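Chapter 3
What a Sponge Does to a Plate

Most people learn to wash dishes by standing next to someone who was never taught either. The habits come down with great confidence: hotter water, more soap, rub in circles, green side for the bad spots. This chapter asks which of these habits do any work.
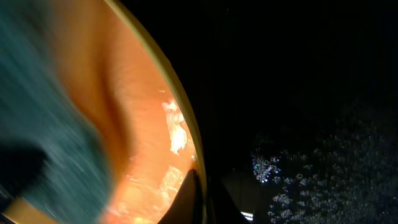
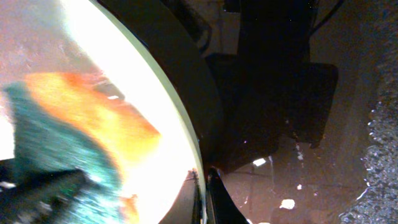
Start with the circles. Household manuals have praised the circular stroke for as long as there have been household manuals, and few of them bother to say what it is being compared with. A straight stroke covers the same glaze. The hand may get less tired going around, but that is a claim about wrists, and it should be tested on wrists.

Soap has a better case. Grease does not mix with water, and a detergent lets it lift off and float away. How much detergent is needed is another matter. The label tells you, and the label was written by the people who sell the bottle.

Then there is the scouring pad. Anežka Jurčo and Vojtěch Polák washed 162 dishes in the teaching kitchen at Ermont, using the soft side on some and the rough side on the rest, and gave each one 30 seconds. The rough side won on baked egg. On everything else they could not tell the two piles apart, and neither could Zuzana Šimek, who graded them without knowing which was which. It is a small trial with one grader – treat it with the same suspicion you would bring to the label.

We will keep three questions in view. What is holding the dirt on? What does the rubbing add that soaking would not? And what does the rubbing take away from the dish itself? The third gets skipped in most kitchens, although a dull, scratched glaze is easy enough to find in any cupboard.

3.1 Soaking before scrubbing

Before reading on, write down how long you think dried oatmeal needs to sit in plain water before it wipes off. Keep the number. You will need it for the first exercise.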